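Grolthorpe paint shop, bench notebook
June 2022
Entry by Veerle Aerts, copy to Bram and Teun

Subject: matte wall paint, grey base, scrub failures

Picked up the scrub panels from the March batch again. Teun wants an answer before we order more binder from Van Rooij, so this is where things stand.

The complaint from Clodby was that the grey goes shiny where people brush against it. Same tint on the old base never did this. I drew down 15 panels on black card, 19 on primed board, and let them all cure 72 hours in the back room. Temperature there was steady. Humidity less so, because the door kept getting propped open. Have asked people to stop.

First set scrubbed this morning with the soft pad. Old base held its flat finish to the end. New base started to polish early and was plainly glossy in a band down the middle by 258 strokes. No loss of film, no color on the pad. So it's burnishing and we can stop talking about adhesion.

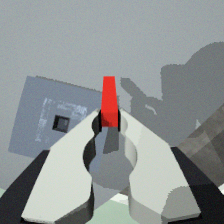 Bhupendra thinks it is the matting agent. The new grade is finer and sits lower in the film, so there is less standing up to take the rubbing. He may be right. My own guess was the extender, but I went back through the batch cards and the talc level hasn't moved. Only two things changed between the bases: the silica and the defoamer. I can't see the defoamer doing this.

Made two small mixes after lunch. A is the new base with the old silica at the old level. B is the new base with the new silica, raised by roughly a fifth. B was thick and hard to get level, drag marks in every drawdown. Added a little water and it came out usable but I wouldn't want to roll a ceiling with it. A went down fine.

Color check on A against the standard: slightly green under the tubes, neutral at the window. The standard does the same, so leaving it alone. Vilhjálmur says the Zasgate grey has always leaned that way and customers there like it — fine by me.
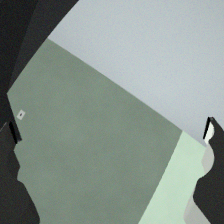

Grey-green across the center, pale blue-grey beyond it, mint green at lower right.

To do:
Scrub A and B once cured. Same pad, same weight.
Gloss readings at 85 degrees before and after, not only by eye.
Ask Van Rooij if the old silica can still be had, and in what bag size.
Bram to find the retained can from March. It isn't on the shelf where the card says it is.

Pad holder is wearing on one side. Swapped it end for end between panels today. Needs a new one before the next full set.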